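Washing up cloths, dusters and other rags: what I do with mine

I have a drawer in my kitchen that won't shut properly and it's full of rags. Old T-shirts, half a flannel sheet, the legs of some pyjamas, you name it. My mum kept a drawer like it and so did her mum, and I've got a bit fussy over the years about which cloth does which job, so I thought I'd put it all down on one page (a few of you asked after the limescale piece).

First, cutting up. Use proper scissors and cut the seams off before you do anything else. Seams scratch, and they hold grit like nobody's business. I cut T-shirt cotton into squares the length of my forearm, fold each one in half and in half again, and then you've got eight clean faces to work through before it needs a wash. Buttons go in the button tin. Zips I cut out and bin, I've given up pretending I'll reuse them.

Colour is worth a thought. I keep the pale ones for glass and paintwork and anything with polish on it, and the bright ones for floors and bins and the cat's corner. Oranges and reds do run though! I had a lovely rusty one from Châu, the little shop by the bus station in Skokorbridge, and it turned a whole load of pillowcases the shade of weak tea. Wash new brights on their own, twice, and then press a damp bit against some white kitchen paper to see if anything comes off.

For drying I don't bother with the line unless it's a properly breezy day. Bunch the cloth up loosely and stand it somewhere airy, turn it when you walk past, and it'll be done by bedtime. Flat on a worktop is the worst thing you can do with it, the underneath stays clammy and by morning it smells.
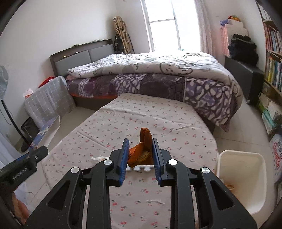 Deepak Mathur wrote in to say he gave up on airing cloths indoors after one December when everything in the house smelled of wet dog, and that he now boils his in an old jam pan for 12 minutes with a spoonful of washing soda. I've tried it since and he's right, it does shift that sour smell, though please only do it with plain cotton. Anything with stretch in it goes baggy and horrible. Open a window as well.

If boiling sounds like a faff, a 60 degree wash does nearly as well. No fabric softener, ever. It coats the fibres and then the cloth just pushes water round the draining board, and you'll get smears on your windows and blame the windows. I put half a cup of white vinegar in the softener drawer when I remember. The Skukis soda crystals are fine and so are the cheap ones, I can't tell them apart.

Oily rags are another matter. If you've been using linseed or Danish oil on a chopping board or a chair, don't scrunch the rag up and leave it in a heap, they can heat up by themselves and catch fire. Mine get spread out flat on the patio slabs, one layer, until they've gone stiff, and then they go in the outside bin. My neighbour keeps a Trodex tin with a lid for his and fills it with water, and that seems sensible too.

Last bit, storage. Mine used to be one big muddle and I'd pull out the floor cloth when I wanted the glass cloth. Now the fine ones are rolled up in a shoebox at the front, the rough ones sit in a carrier bag behind, and anything with a hole I can get my thumb through goes to the shed for bike chains. When the drawer gets to the not-shutting stage I'm meant to have a clear-out. I had one in the spring, and I've just this morning cut up another shirt.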